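Week 4 handout: Housekeeping rules for two-armed manipulation work
Robotics Practice, unit notes. Prepared by Surachet Wannasri. Revised 9 August 2023.

Bring this to the prac. The reading for the week is the Onsri bench guide, sections on reach and on cabling, and you will get more out of it if you read it before you break something.

4.1 Where rules come from

Most of you have now met the formal standards, or at least met the person in your group who claims to have read them. They deal with risk assessment, guarding, stopping and speed, and they were written largely with the factory in mind: a bolted-down machine, a painted line on the floor, a worker in boots. Household manipulation fits this picture poorly. The arm is small, the part is a shirt, and the factory floor is somebody's spare room with a door that opens the wrong way.

The standards still apply in spirit, and where your risk assessment form asks for a clause number you still have to supply one. What follows is local practice, which sits underneath the standards and is mostly made of things that went wrong at Brarkport before you enrolled.

4.2 The reach envelope

Work out the full reach of each arm with the gripper fitted. Students routinely use the figure from the arm's data sheet, which stops at the wrist flange, and then bolt on a printed mount and fingers and wonder why the wall has a dent. For this unit, add 200 mm to the measured reach and treat everything inside that line as the envelope.

With two arms you have three regions to think about: left only, right only, and shared. The shared region is where the cloth is, so it is also where the arms meet. Write down which arm has right of way. If your answer is "the planner sorts it out", write down what happens when the planner is late.

4.3 The floor

Floors get left out of risk assessments on the theory that they are underneath. Anything on the floor inside the envelope is either part of the task or a hazard, and the form has no third column. Bottles, wrappers, bags and shoes count. So does a fan, particularly one on a tall thin pole, whose centre of gravity is a matter of optimism.
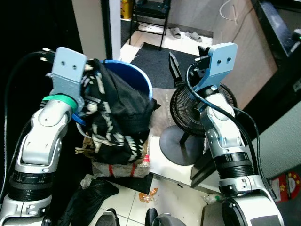 The usual objection is that real homes are cluttered and a tidy floor makes for a dishonest test. Fair enough. Clutter may be part of the task, provided it is listed in the task sheet as clutter. Clutter that arrived on its own and stayed for morning tea is a different matter, and markers can tell.

Doorways deserve a line of their own. If the envelope comes near a doorway, the door is propped and the person on the stop button faces it. You would be surprised how many people walk through a door while reading their phone.

4.4 Cables

A cable on the outside of an arm must have enough slack for the full range of every joint, and no more slack than that. Test it by moving the arm slowly through its limits with the gripper empty. Watch the loop at the wrist, where slack likes to collect. Loops catch on bucket rims, chair backs and lanyards, in ascending order of paperwork.

4.5 Soft goods

Cloth does not behave. A rigid part is either in the gripper or it isn't, whereas a garment can be held, dropped and snagged all at once. Three rules:

Cap the grip force before the first run and log the value.
Never pull free a garment while either arm is powered, however harmless it looks.
After 60 cycles, stop and inspect the fingers for threads.

The Plukik logging template has a field for each of these. "Fine" is not a value.

4.6 Stopping

One person holds the stop and does nothing else. They don't film, and they don't hold the bucket. A group in March assigned the job to whoever was closest, and it emerged afterwards that each member had believed this to be someone else.

4.7 For the prac

Each group submits a floor plan showing both envelopes and the shared region, a completed Zendport risk form, and a paragraph of up to 1,000 characters on one rule above that you would change. Complaints about the character limit don't count as your paragraph. Please colour the shared region, and label the doorway.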